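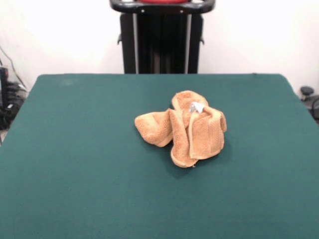 Terry hand towel on green cloth

Zoswood Terry Hand Towel

Item 76 — sold singly or in packs of 17

The Zoswood hand towel is a plain looped cotton towel for kitchens, salons, gyms and guest bathrooms. It is woven for us by Tapley and has been in our range since July. The loops are left uncut on both sides, so either side can be used for drying. A flat hem runs along all four edges.

Fabric and weight

100% cotton, 700 grams per square meter. At this weight the towel is thick and takes longer to dry on a rail than a light gym towel. Customers who need quick turnaround between uses usually order the Mirnico waffle towel instead.

Terry can snag on rings, zippers and rough hooks. If a loop pulls out, trim it level with scissors. Do not tug on it. A trimmed loop will not run. 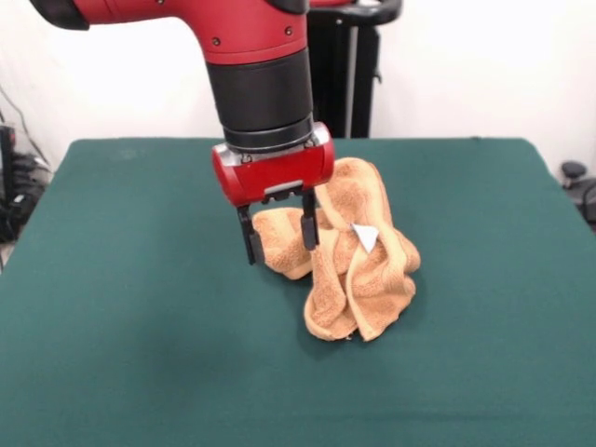 Washing and drying

Wash before first use, separately from other items, in warm water. New terry sheds lint for the first few washes. Clean the dryer filter after each load.

Use half the detergent you would use for clothes, and no fabric softener. Softener coats the loops and the towel stops taking up water. If that has happened, two washes with no detergent at all will clear most of it.

Tumble dry on medium or line dry. Shake the towel out while damp to lift the pile. Do not iron. Chlorine bleach will fade the color and weaken the hem.

Shrinkage is up to 2 inches in length, nearly all of it in the first wash.

Ordering

Single towels ship in a paper band. Packs ship flat in a carton and cannot be split across colors. Dye lots vary slightly, so order everything for one room at the same time.

Unwashed towels can be returned with the band on. Trade accounts and hem embroidery are handled by Declan Penrose at the Zoswood order desk. Embroidered towels are not returnable.

Also in this range: Zoswood bath sheet, Zoswood washcloth, Sirnix towel rail

Page updated 20 Dec 2019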